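Search this site
Search
Advanced search

4.2 Waiting, greeting and the manners of the stairwell 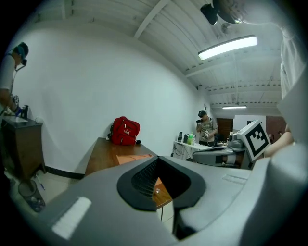
Figure 3. Grey hand-held gripper over a brown wooden tabletop.

Magdolna Hegyi told us, quite early on, that she had lived on her landing in Kotian for years before she understood that a nod at the post boxes was a promise of sorts, and that to nod on Monday and walk past on Tuesday was felt as a small insult. We have come back to her remark again and again while writing this section, and we hope the reader will forgive us if we linger over it here.

Sociologists have long been interested in the small duties that neighbours owe one another, but much of that work has looked at the larger favours: the spare key, the borrowed ladder, the lift to the hospital. Our concern is with something slighter. In the 40 interviews we carried out in Kotian and Ultby, people spoke with real feeling about greetings, about who holds a door and for how long, and about the awkward moment when two people who have already said hello meet again ten minutes later with their shopping. Most had a rule for this. Few could say where the rule had come from, and several laughed when they heard themselves explaining it.

The two districts are of much the same size, each with close to 3,000 residents, yet the customs differ more than we had expected. In Ultby, where the blocks are low and share a yard, a greeting tends to be spoken and is often followed by a word or two about the weather or the bins. In Kotian it is commonly silent. Newcomers from Ultby found this cold at first — one woman said she had gone home and asked her husband whether she had done something wrong — while people moving the other way felt rather chased about by talk.

Kavitha Namboodiri has suggested, in her comments on an earlier draft, that we should treat silence as a greeting in its own right and stop describing it as the lack of one. We think she is right, and have gone back through our notes from July with that in mind. Read in this light, the Kotian nod carries a good deal: it says that the other person has been seen, that all is well between the two households, and that neither need stop. Where it was withheld, people noticed at once, and some could still name the day.

We return to quarrels, and to how they are mended, in section 4.3.

Shared 400 times
Comments (3)

Related items
Borrowed chairs: lending among neighbours in Punau
Who sweeps the yard? Shared work in Ultby
Skolance working papers: recent additions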